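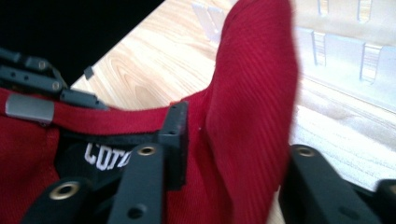

Laundry and linen room inspection, Parkness Residence, ground floor. The inspection covered the wash area, the dryer bay, the folding room and the linen store. Sorting by color and fabric is required before any load is started. Bright items such as the red ribbed garment on the folding table are to be washed apart from whites, and lint on finished pieces should be noted, even where it amounts to a single speck, as a prompt to check the dryer screens.

Inspector: Murdo Lamont
Date of inspection: 27 May 2023
Form: 718
Floor area covered: 200 square feet per room, store excluded

Section 1. Dryers
1.1 Lint screens clean and undamaged -- Satisfactory.
1.2 Exhaust ducts clear to the outside wall -- Action required. The duct behind dryer B is crushed where it meets the wall plate. The dryer is to remain out of service until the section is replaced.
1.3 Emergency stop within reach of the operator -- Satisfactory.
1.4 Clearance behind machines -- Satisfactory for dryer A. Dryer B could not be measured with the duct in its present condition.

Section 2. Washers
2.1 Hoses free of cracks and bulges -- Satisfactory. Hoses on the Zernham machine were replaced in May and are tagged.
2.2 Door locks hold through the full cycle -- Satisfactory.
2.3 Cycle counter recorded -- 2,829 on the Zernham machine. The counter on the Skinner machine does not light and was not read. A service call has been requested.
2.4 Floor drain open -- Satisfactory. The grate is missing one screw.

Section 3. Chemicals
3.1 Containers labeled and closed -- Action required. One bottle of Stilon stain remover had no cap. It was removed from the shelf during the visit.
3.2 Safety data sheets posted -- Satisfactory.
3.3 Gloves and eye protection available -- Satisfactory. Large gloves are running low.
3.4 Eyewash station tested -- Not tested within the required period. The log has no entry after week 16.
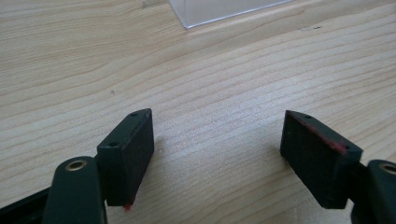 Section 4. Folding room
4.1 Work surfaces smooth and free of splinters -- Satisfactory.
4.2 Surfaces wiped before clean linen is set down -- Satisfactory. Staff were able to describe the procedure.
4.3 Walkways clear -- Action required. Two carts were parked across the door to the corridor.
4.4 Lighting adequate for inspection of fabric -- Satisfactory.

Section 5. Linen store
5.1 Shelves secured to the wall -- Satisfactory.
5.2 Nothing stored within 18 inches of the sprinkler heads -- Satisfactory, though the blankets on the top shelf are close to the limit.

Items marked "Action required" and item 3.4 are to be corrected and initialed by the housekeeping supervisor before reinspection. Dryer B may not be returned to use on verbal approval.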